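Gripper trial, where we've got to

Quick one, Enikő wants copy by four. The padded fingers are on at last. Old hard set is in the drawer under the bench, please don't bin them. Kinga Rácz ran the first lot on the conveyor cell with two arms and the big toy bricks, same job for both sets, 387 picks each before anyone was allowed an opinion.

Short version: padded ones win on orange bricks lying on their side, studs out. Hard ones still a bit better on the small pieces, esp. when they get jammed against the front wall of the tray. Wrist camera helps there but only if the fingers open wide enough to see past. We've set them wider. Costs a little time on the close, Miklós has the numbers.

Wear is the worry. Stisivetti quote 4,000 cycles for the pad facing and ours look scuffed well befroe that. Could be the brick edges, could be us closing too hard. Force limit comes down next week and we go agian.

Still to do: Skurkix controller against the present one, same belt speed. Second wrist camera if the bracket turns up. And somebody relabel the bin, the tape is coming off.

Comments to me before the December issue.
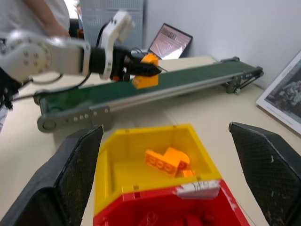 Fanni Halász writes that she would drop the belt speed before touching the force limit, as the small pieces were slipping on the hard fingers too, and she'd like the pads weighed before and after the next run.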